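Open day at the Narkum produce hall, or how I paid to look at onions

I went to the Narkum open day in May because a leaflet came through the door promising "the future of fresh." I have been to enough of these to know the future usually turns out to be a tote bag. Admission was 2 euros, parking extra, and the parking was in a field.

The hall is run by Rernero, who bought it from the old growers' co-op and painted most of it white. Fruit on white shelves is apparently how we are all going to shop.

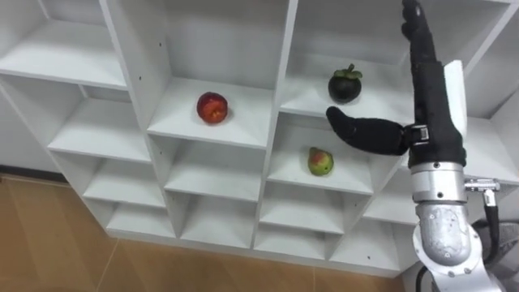
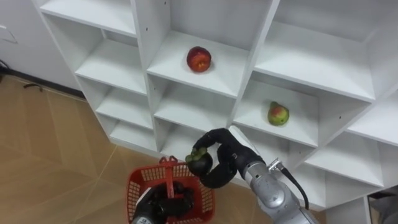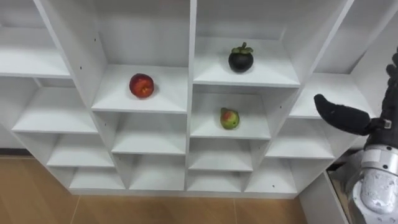 Fruit in white cubbies at the open day.

The tour started at 10:40, ten minutes late, and went at the pace of whoever had the stroller. Our guide was Edgars Ķēniņš, a decent man with a bad microphone. He told us the building holds 1274 pallets when full. It was plainly not full. I asked when it last had been and he said "at peak," so I asked when peak was, and he said it depended on the crop.

The cold rooms were the best part. There are four of them and we were let into one, for onions. I learned that onions don't want to be near potatoes, which my grandmother could have told me for free. A screen by the door claimed the new cooling plant saves 240 hours of something a year. The rest of the sentence was behind a potted palm.

Next came the packing line, built by a company called Hinds and switched off for safety. A video showed it running. The children liked the video. I wanted to know what happens to produce that fails the size check, and got a long answer about partnerships with local feed suppliers that never got as far as a quantity. If it were a good number I think I would have heard it.

The tasting table was sponsored by Drastora, which sells a rinse that is supposed to keep berries fresh for longer. Longer than what? The woman at the table said longer than without it. Two bowls of strawberries stood there, treated and untreated, and I couldn't tell them apart by eye or by mouth. Neither could the man next to me, and he had eaten a lot more of them. She said we should really come back in four days. The open day was one day.

Rernero says 800 households have signed up for its weekly box. Signed up for the box or for the newsletter, I asked at the desk, and the form turned out to be the same form. I left it blank and kept the pen.

To be fair, the soup was good, the toilets were clean, and the retired growers sitting outside the gate knew more about pears than anyone on the payroll. One of them explained how to tell when a Conference is ready by lifting it gently on the branch. That took him half a minute and I would have paid the 2 euros for it.

If you go next year, bring boots for the field and skip the video. The number 6 bus stops at the gate, whatever the leaflet says.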